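Flurnus Community Rooms
Notices from the office of Kauko Eskola

1/ The annual clearing of the long room at Flurnus is under way. We shall post short updates in this thread as the work proceeds. Residents who have left belongings on the shared tables are asked to read to the end.

2/ Small items are being dealt with first. The long white table has a red Nescafé box on it, and a toy with a fuzzy white head, one large eye and a yellow body has also come to light. Toys will be kept at the front desk under the label Parri.

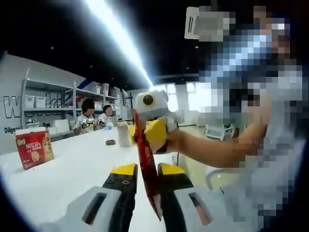
Flurnus, January

3/ The register of stored items now stands at 409 entries. Each entry has a shelf number and the name of the group responsible. Where no name is given, the item will be held for 2 months and then passed to the Prillus exchange shop.

4/ The rack and the wall monitor will stay where they are. Groups are reminded that nothing may be placed on top of the equipment – this includes coats, bags and cups. The long table is to be left clear at the end of each booking.

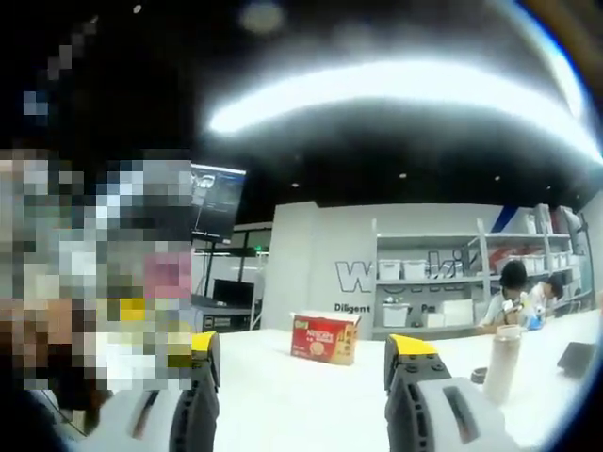

STORAGE AND CONTAINERS

5/ Each group may keep one container in the Bivunach store. Light grey containers marked 18L are accepted. Flat panels and boards should be stood upright beside the container and must not be forced into it. 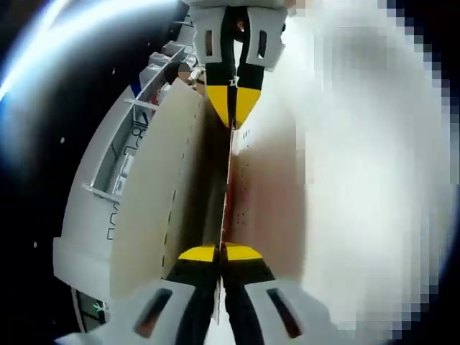 Anything that stands higher than the shelf above will be returned to the group concerned. We regret that we cannot make exceptions, as the store is shared by all users of the building.

6/ Last year's clearing raised 1,709 for the repair fund, and 100 of this has been set aside for new shelf labels. Enquiries should be sent to the office in writing. The desk closes at 4 pm.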